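Backyard Hens at Lindholm: Your Questions

We get a lot of mail about the hens, and we love it! Vidar Hellström looks after the flock and Ruairí Scanlon handles the egg shares and the Saturday-style chaos of pickup. Between them they wrote most of what follows.

How many hens do you keep?

60 at the moment, plus a few retired ladies who lay when they feel like it. We started with four in a borrowed coop and got carried away.

Do I need a rooster to get eggs?

No! Hens lay perfectly well without one. You only need a rooster if you want chicks, and your neighbors will probably have opinions about that.

Which breeds should a beginner get?

We're huge fans of Rhode Island Reds and Australorps. Both are steady layers, both handle cold well, and the Australorps in particular will follow you around the yard like puppies. Leghorns lay beautifully too but they're flighty, and ours have been up on the Dritholm barn roof more than once.

Are brown eggs better for you than white ones?

They're the same inside. Shell color comes down to breed, and what the hen eats makes much more difference to the yolk. Give her grass and bugs to pick at and you can get that gorgeous deep orange. 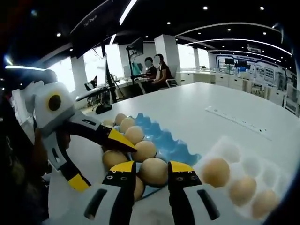 Brown eggs and a blue tray on a white table.

Should I wash my eggs?

If they're clean, leave them alone until you use them. A fresh egg has a natural coating (the bloom) that helps keep bacteria out, and washing takes it off. For a dirty one, use water a little warmer than the egg, dry it well and put it straight in the fridge. Never soak them.

How can I tell if an egg is old?

Drop it in a glass of water. Fresh eggs lie flat on the bottom, older ones stand up on end, and a floater is very old. Crack that one in a separate bowl and give it a sniff -- or just toss it.

Why did my hens stop laying?

Check the daylight first. Laying slows right down in the darker months and picks up again by March or so. Molting does it too: feathers everywhere, no eggs for weeks, and a hen who looks like a burst pillow. She'll come back gorgeous.

Can I join the egg share?

Yes, please do! Put your name on the list at the Hutenico farm stand. A share is a dozen eggs a week, and you can skip weeks when you're away. Bring back your cartons, any brand, as long as they're clean and dry.

Can I visit the hens?

We'd love that. Come in the afternoon, when most of the laying is done and everyone is out scratching around. Wear shoes you don't care about, wash your hands afterward, and please leave dogs at home. Ask Vidar about dust baths if you have half an hour to spare.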